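How to sort out the cable muddle around a power strip

I have a confession about my workbench. For most of this year it's had one power strip, a desk fan, and enough thin cable to knit a jumper with. Every time I wanted to charge my phone I'd follow a lead back with my finger, get halfway, lose it under another one and start again. I finally had a proper go at it in June, made a mess of the first attempt, and did it again the following weekend in a much more sensible order. So I thought I'd write the sensible order down for anyone else who's got one corner like this (I bet you have).

You don't need much. A roll of masking tape, a pen you can read afterwards, some reusable hook-and-loop ties, a dry cloth and a shoebox. I bought a pack of 28 ties from Matuvar and still have most of them in a drawer. Please don't use the plastic zip ties! You'll want to change something within a fortnight, and then you're poking about near live cables with scissors.

Before you touch anything, have a good look at what's plugged in and where. I mean actually get your head down at table level. Mine is a light blue strip with white sockets and a row of USB ports along the side, which I like very much because it means I'm not feeding bulky chargers into every socket. The trouble with USB ports is that black plugs with black cables all look the same, and you stop knowing which is which after the first day.
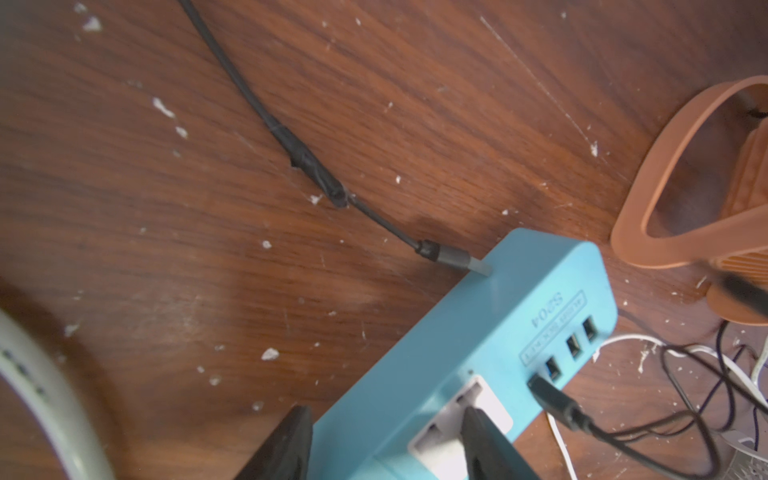
Clive Rudd

Right, first job: labels. Do this while everything is still connected. Start at the strip, take hold of one cable close to its plug and run it through your fingers until you reach whatever is on the other end. Then fold a bit of masking tape round it like a little flag and write on it. Put a second flag at the far end too. I skipped the second flag the first time, thinking I'd remember, and I didn't.

Write what the thing is, in words. "Fan" is good. "Lamp, left" is good. I once used numbers with a key on a bit of paper, and the paper went out with the recycling.

While the cable's in your hand, check it over. You're feeling for kinks, flat spots, stiff bits near the plug and anywhere the outer covering has split. Be strict about tape as well. A lumpy bit wrapped in black tape halfway along a thin lead might be a perfectly decent repair or it might be hiding something nasty, and you can't tell from the outside. With a low-voltage USB lead I just replace it, they cost next to nothing. If it's a mains lead with tape round it, stop using it altogether until it's been replaced or someone qualified has seen to it.

Second job: switch off at the wall and unplug the strip. Then take everything out of it. Yes, everything! It's tempting to leave the two or three things you know you want, but you'll end up working round them and the tangle will simply close up again behind you. Save anything open on your computer before you do this, obviously.

Now clear the top. I moved the fan and the rest on to the floor and gave the strip a wipe with a dry cloth. Don't spray anything at it. My bench is an old brown wooden one covered in white flecks and I've long given up on getting it spotless, but a quick brush gets rid of the loose grit, and that does matter a bit if you're going to stick anything down later.

Third job: untangling, which is the part everyone hates and I secretly enjoy. Don't pull. Lay the whole knot flat, find one free end, and shake gently so that the loops open up. Then lift that one end back through whatever it's threaded under, a bit at a time, and put the cable to one side before you start on the next. White ones first if you've got a mixture, they're easier to follow against dark wood. Anything that turns out to belong to nothing goes in the shoebox. I keep the box for a couple of months and then take what's left to be recycled.

Fourth job: decide what goes where before you plug it back in. I sort mine like this:

Things that stay plugged in all the time go at the end furthest from me.

Things I plug in and out go at the near end, where I can reach without leaning over.

Wide plugs get an outside socket, so they don't cover up their neighbours.

USB things go in the USB ports, and I leave one free for visitors' phones.

Have a look at the rating on the underside of your strip too, and keep heaters and kettles off it completely. Those want a wall socket of their own. And never plug one strip into another, however short you are of sockets.

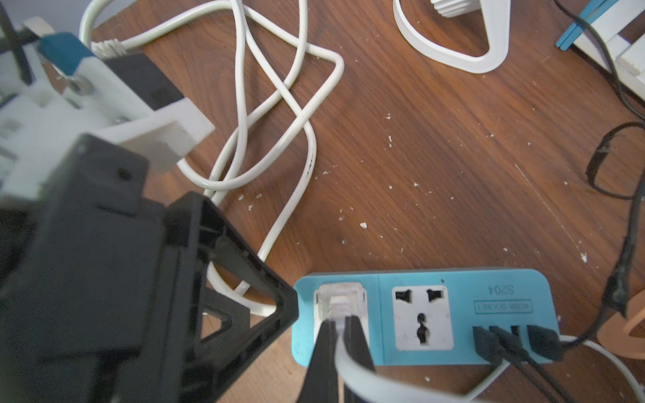
When you put a plug in or take one out, hold the plug itself. I was a terrible one for tugging on the cable, and it's the quickest way to ruin the join where the lead goes in. Push each one fully home, give the lead a gentle curve away from the strip and check it isn't trapped under a lamp base or the foot of something heavy.

Last of all, deal with the slack. Make a loose loop as wide as your hand, never a tight coil, and put a tie round it in the middle. If a lead is far too long, swap it for a shorter one when you get the chance. Keep any extra loops out on the bench where air can get to them, and don't stuff them behind the strip.

I also tried one of those lidded cable boxes, a Daltico, 455 mm long. It looked lovely for a day or so, but I change things over too often and the lid was always off, so my sister has it now and is very happy with it. If your setup never changes you may well get on with one.

The whole thing took me an evening with the radio on. Plug the strip back into the wall, switch on, and try each thing in turn before you put the tape away, as you'll probably find one flag on the wrong cable. I had the lamp and the fan the wrong way round.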